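Is it worth fitting a water softener in a two-person apartment?

Asked in Kitchen & Home > Water and plumbing

Posted by junmont_third_floor

We moved to Junmont in the spring and the water here is hard. I don't need convincing of that part. The kettle had a crust in it by the second week and the shower head sprays sideways. What I need is somebody to tell me whether the fix being sold to me is real.

A salesman from Letero came through the building on Wednesday and did the routine with the two jars and the soap flakes. He wants to put a unit under our sink, plus a monthly plan for salt and "monitoring." He said it would pay for itself in 30 months in detergent and appliance repairs. I asked how he got to 30 and he showed me a chart with no units on it.

We are two people. We rent. We own a kettle, a coffee maker and an iron, and we wash dishes by hand. The building handles the hot water, so the boiler is not my problem. I do hate the white film on the glasses and on anything dark colored, and my partner is sure the water is wrecking her hair. I'm less sure about that.

Has anyone in a small place put one of these in and been glad of it a year later? Please don't answer if you sell them.

Hedvig Forsberg

I had a Letero under my sink for most of two years in my old place over in Gamilholm, so I can tell you what it was like to live with. I paid for it myself and I don't work for anybody.

The softening part works. Ion exchange is old, boring technology and there's no trick to it: calcium and magnesium stay on the resin, a little sodium goes into the water. The soap flake demonstration is genuine as far as it goes. Soft water does lather better. What it doesn't show you is whether you have a problem worth the price.

Look at what a softener saves in a normal house. Mostly it protects the water heater and the washing machine, and you've just said the heater belongs to the landlord. You didn't mention a washer so I'm guessing it's in the basement. That leaves a kettle, a coffee maker and an iron. I could replace all three of mine for less than a year of that plan. As for detergent, I tracked ours for a while out of spite and went from one bottle of dish soap to slightly less than one bottle of dish soap.

Also, an under-sink unit treats the sink. It will do nothing for the shower, so it will do nothing for your partner's hair, whatever the gentleman implied. Ask him about that and watch him turn the page.

What I do now, in a place with water as bad as yours:

Kettle: a spoonful of citric acid, fill it, boil, leave it 30 minutes, pour out, rinse twice. I do it when I see scale and not before. The powder is cheap and lasts ages. Vinegar works too if you can stand the smell.

Shower head: unscrew it and leave it in a bowl of the same stuff, unless the finish is something delicate, in which case check what the maker says first.

Glasses and dark dishes: the film is what the water leaves behind when it dries on them. Rinse hot, let them drain upside down for a minute or two, then go over them with a dry cloth before the drops dry. It's a chore and I skip it half the time. The film comes off with a wipe of diluted vinegar anyway.

Before you sign anything, get the hardness figure from your water utility. It's usually in their yearly report. Don't use the salesman's test strip. Mine read a good deal higher than the utility's number, and I'll let you draw your own conclusion.

And read the cancellation page. I was told I could stop any time. I could, with 90 days' notice and a removal fee.

mazandarani_53

Disagree with the above, soft water is so much nicer and you'll never go back. We have a whole house system and everything feels cleaner, laundry, skin, all of it. Can't put a price on that. Get a magnetic one if you don't want to deal with salt, my brother in law has one clamped on his pipe and swears by it.

Hedvig Forsberg

A whole house system isn't what is being offered here, and they rent, so they probably couldn't have one put in. I'd stay well away from the magnets. I've read what I could find on them and the results are all over the place, with the best ones coming from people selling magnets. Has your brother-in-law ever taken his off for a month to see if anything changed?

junmont_third_floor

Thanks both. I called the utility in August and got put on hold for 23 minutes, but they did give me the number, and it's lower than what the strip said. Hard, still, though not what I was told. I asked Letero in writing about the shower and got a brochure back.

Not signing. Bought citric acid and a stack of dish towels. The kettle came clean on the first go and the shower head took two. The hair question remains open in this household and I've been advised to stop bringing it up.
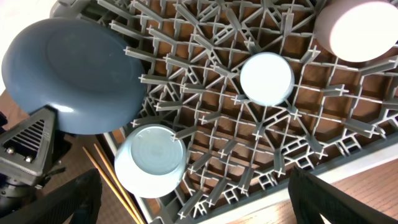 Page last changed in August. Replies to this thread are closed.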